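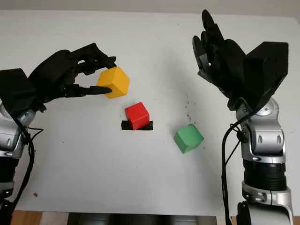 Yellow cube, lifted off a white tabletop.

Week 2 notes: color words
Intro to Word Meaning, Velten summer session
Last updated: July 2024

OK, so last week we got as far as asking what a word like "yellow" picks out, and I promised we'd stay on color a bit longer. I love this topic and I will run over time, sorry in advance!

Start with the easy bit. English has a small set of color words that everybody learns early, uses all the time, and can apply to pretty much any object: red, green, yellow, blue, black, white and a few others. We call these basic color terms. Then there's a huge pile of other ones (teal, mustard, salmon, khaki) that are either a kind of some basic color or named after a thing. "Blond" is a fun one. It's a perfectly common word, but you mostly get to say it about hair, wood and beer, so it fails the "any object" test.

Now the part that gets people arguing. Languages don't all cut things up in the same places. Russian has two everyday words where English says "blue," one for the lighter end and one for the darker end. Vietnamese goes the other way and has xanh, which covers both blue and green. If you need to be clear, you add something: xanh like leaves, or xanh like the sky. (Vietnamese speakers see the difference just fine. Please don't write on the quiz that they can't. I got that from a lot of you in June.)

We'll use the Từ word list for this. It's 232 entries, and the color section is near the back. Read the notes column too, since half the good stuff is hiding in there.

A word on edges. Show a bunch of people a strip of paint chips running from yellow to orange and they'll mostly agree on the best yellow. Ask where yellow stops and you get a mess, and the same person will move the line if you ask again after lunch. So when I say "category" in this course, I mean something with a clear middle and fuzzy sides. Keep that in your head for when we do "cup" and "bowl."

For Thursday: pick any paint brand's chart (I use the old Sollura one, it has 70 chips and some truly silly names) and sort the names into basic terms, kinds of a basic term, and named after a thing. Some won't fit. Write down which ones and what bugged you about them. 600 words tops, and I do stop reading at the limit.

Reading is chapter 2 of the Clatinard packet. Skip the section on wavelengths unless you like that sort of thing.

Comments

Does "orange" count as basic if it's also a fruit? The packet kind of dodges this.

Reply: Yes, count it as basic. Good one to bring up on Thursday, though!

My chart has a gray called "Monday." I put it in its own pile.

Is the word list supposed to open on a phone? Mine just shows boxes where the accents should be.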